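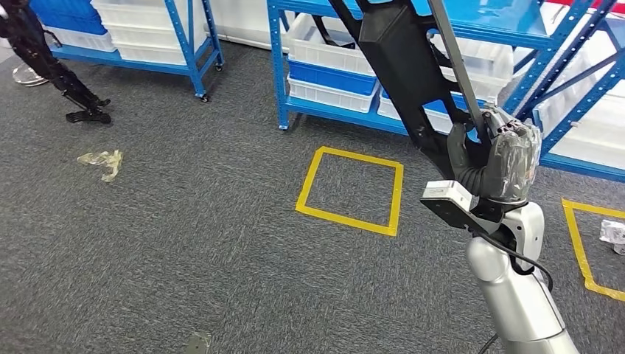 4.2 What a demonstration carries over

Claims that a robot can be taught a task simply by being shown it usually rest on how smooth the recorded motion looks, and we doubt that smoothness tells us much. A recording holds joint positions and the commands that led to them. It holds very little about what the person was attending to when those commands were given, and the policy trained on it has to fill that gap by guesswork. Grasping is where we would expect the guesswork to do most harm. In Figure 2 the fingers and palm are wrapped in clear plastic film, and the hand is closed around a long black object with a thin metal rod running beside it. A person looking at that grip can see that the film is wrinkled and can allow for it. Our logs have no entry for film of any kind. Whatever an operator does to make up for it goes into the data as plain finger motion, with the cause left out.

We compared remote control through the Bekix glove with direct hand guiding of the arm, using the same placing task in both cases. Nine operators took part and each gave 20 demonstrations, split evenly between the methods. None was told which method we expected to do better, partly as a precaution and partly because the authors did not agree on it themselves. Operators could practise for as long as they liked before recording began. In hindsight this was a mistake. Practice time varied a good deal, we did not write it down, and we cannot now separate the effect of the method from the effect of having warmed up.

Targets were marked in yellow tape on the carpet. The marking is crude and we kept it that way, as most published work on placing uses something similar and we wanted our numbers to be open to comparison. It does raise a question that is seldom asked. A square of bright tape on grey carpet is an easy thing for a camera to find. If the policy learns to bring the hand over a yellow outline, it will score well without having learned anything from the way the operator lowered the object, let go of it or judged that it was steady. The shelving with its blue uprights and white bins may serve as a landmark too. We did not test with the shelves covered, and until somebody does we would treat success rates from a fixed corner of one room with caution, our own included.

The Jetoditz package was used to align the recordings in time before training. It stretches or shortens each one to match a reference, and the makers' notes recommend this for all placing tasks. We are less sure. Pauses are among the few signs of what an operator is thinking. Someone who stops above the target for about 2 seconds and then goes on has probably checked something, and alignment shrinks that stop to match a reference in which no such check took place. The aligned motions look tidy when plotted on top of each other. Whether they teach more is a separate matter, and the plots should not be offered as evidence for it.

Hand guiding has a problem of its own that is easy to overlook in the results. An operator who holds the forearm is also supporting it, so the forces measured at the wrist belong partly to the person. The Velitz correction is meant to remove this share. It assumes the operator pushes at a single known point, and ours moved their hands whenever it suited them. We report corrected values for the sake of completeness and draw nothing from them.

Under remote control the arm carries itself, and the wrist readings are at least those of the robot. Against this, the operator feels nothing. Several said afterwards that they had squeezed harder than they would have by hand, and a policy trained on their recordings can be expected to squeeze harder as well. Jasińska argues that such habits average out given enough operators. We see no reason why they should, when all the operators share the same lack of feeling and would err in the same direction. More recordings would make the error steadier.

The comparison in the next section should therefore be read as a comparison between two sets of habits, made in one room with one arm. Trials in which the object was dropped are kept in the totals.

Nabila Ouali
Dec 29, 2018
Print | E-mail this page
Last updated: December 2018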